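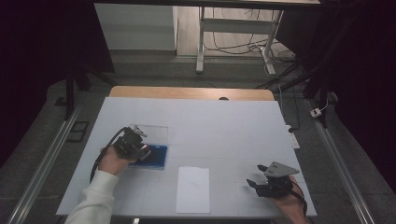
# The Long Table at Drululham

When the public library in Drululham reopened in July, the reading room had lost two rows of study carrels and gained a single shared table. The library board approved the change after a year of public comment, during which it received 146 written responses from residents. Most favored more open seating. A smaller group, led by the retired schoolteacher Hervé Mallet, asked that quiet places be preserved along the north windows, and 13 of the original carrels remain there.

Shared tables have a long history in American libraries. Older reading rooms were often built around them, and individual desks became more common as schools and colleges expanded. The return of the large table reflects a change in how patrons spend their time. Students work in pairs, clubs meet in the afternoon, and many adults come to fill out forms with help from staff.

"People will sit near strangers if they have enough elbow room," said Teodora Shehu, the library's director.

The neighboring town of Stovetton is considering a similar plan. Its branch is smaller, and its director, Edin Dimitriou, has asked that any new furniture be easy to move before evening programs. A public meeting on the proposal will be held on 27th August in the branch's main hall. Written comments may be left at the front desk until the close of business that day.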